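**To:** Latifa Alaoui, Prothero small grants
**From:** Osian Lloyd, Skikedon
**Date:** 28/08/2025
**Re:** Sorting bench, second progress report

Dear Latifa,

When we last wrote, in March, the back room at Skikedon was a place where donated household goods went to be forgotten. You could get the door open if you leaned. I can now report that it opens with one hand, and that we've spent your money mostly on the things we said we would.

The sorting bench is up and has a green top, a colour chosen by Perihan Ateş after a discussion that ran longer than the one about the lease. Donations come in by the carton, get emptied onto the bench and are sorted by what they're for: kitchen, laundry, bathroom, and a category Perihan labelled "Grulach", after the supplier whose catalogue explains none of its own products.

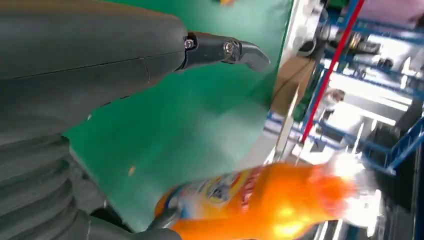
Bottles remain the slow part. They arrive on their sides, they roll, and the labels are often in a worse state than the contents. Our rule is that anything with a label we can't read goes back in a carton for Lamduan Khunthong to look at on her next shift. She has asked me to record that she is not a laboratory.

Packing is going better. Flollotham, the family centre down the road, has taken 20 household kits so far, and Polyxeni Dimitriou there tells us the cleaning supplies are the first thing people ask for. The decorative candles are not. We have plenty of candles, should Prothero ever need any.

Two things are behind. The shelving is still only partly up because the wall turned out to be plasterboard where the plan said brick, so we're waiting on different fixings. And the written sorting guide is two pages of Perihan's handwriting, which she can read and the rest of us interpret. I'm typing it up – slowly – and will send it with the next report.

Spending is within budget. The receipts are attached, including one for a kettle, which I'd ask you to consider as equipment.

Regards,
Osian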